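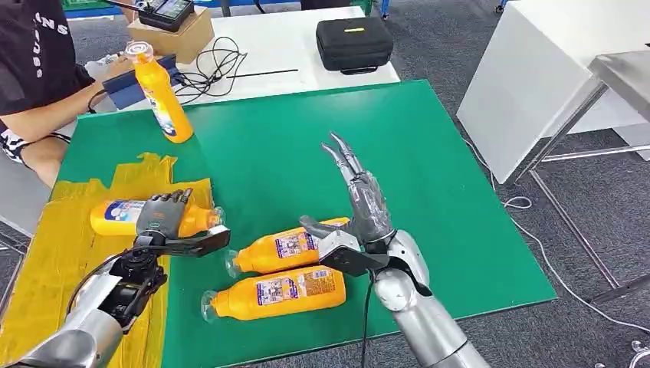
Trenby Bench Mat, Green

Trenby bench mats are made for people who fill, label, sort and pack bottles at a table. The green mat is the large one in the line. It covers the working part of a standard packing table and gives bottles a surface that grips a little, so a round one laid on its side stays closer to where it was put than it would on bare metal or melamine.

It is sold as a single piece. The back is textured and holds by its own weight on a clean, dry table. No glue is needed.

What it is used for

Most of our customers buy it for hand labeling and for checking labels before the bottles go into cartons. Bottles with colored bodies, orange ones especially, are easy to pick out against the green. A white label shows up well too, and a crooked edge can be seen from a normal sitting position.

The mat also takes knocks. Plastic bottles that tip over land quietly, and glass is less likely to chip. We still suggest a tray for glass if the bottles are full.

Marking out areas

You can put tape directly on the mat to mark a place for finished bottles or for ones that need a second look. Yellow is the color we sell most of. Ordinary vinyl floor tape and paper masking tape both work. Press paper tape down along the edges, and peel it back slowly at a low angle when you want to move it. Old tape that has been down for months may leave some residue – warm water with dish soap takes off most of it, and a citrus cleaner will deal with the rest.

Do not use solvent cleaners such as acetone. They dull the surface.

Details

Color: green
Surface: matte, fine grain
Back: textured
Item number: 577
Minimum order: 1
Carton quantity: 10
Stock at the Zetum warehouse: 3000

Care

Wipe with a damp cloth at the end of the shift. Store flat or rolled with the top side facing out. A mat that has been rolled the other way will curl at the ends for a day or two and then settle. Do not fold it.

Ordering

Single mats ship from Zetum on the next working day if the order is in by 2 p.m. Carton orders leave on Tuesday. For 100 mats or more, please ask for a quote first, as these go by pallet and the freight depends on the address. Cutting to size is possible on carton orders only and adds a week. Cut mats can't be returned.

Questions about sizes and cutting go to Rajeshwari Poduval in sales. For returns or a damaged delivery, write to Edgars Vasiliauskas and include the item number and a picture of the carton label.

Also in this line

Trenby Bench Mat, Gray (same size and surface)
Trenby Half Mat, Green
Flirotik marking tape, yellow, single roll
Grigaitė bottle tray with raised edge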